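3.2 Setting and student teams

We ran the Flonside course in an ordinary living space, as we had long felt that a tidy laboratory lets beginners off a little too easily. The students, working in teams of 6, began in March and chose their own household chores, and most of them (to our delight!) wanted to start with tidying up. 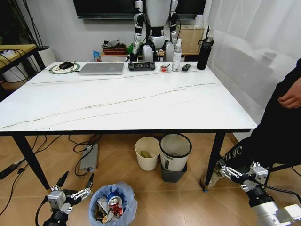 Figure 2. A working session, with a humanoid robot behind the table and a lined trash can in the foreground.

Each team kept a shared notebook, and over the term these grew to 1258 entries, some of them wonderfully frank about what had gone wrong. We read every one, and we come back to them in Section 4, where the teams' own words do most of the explaining.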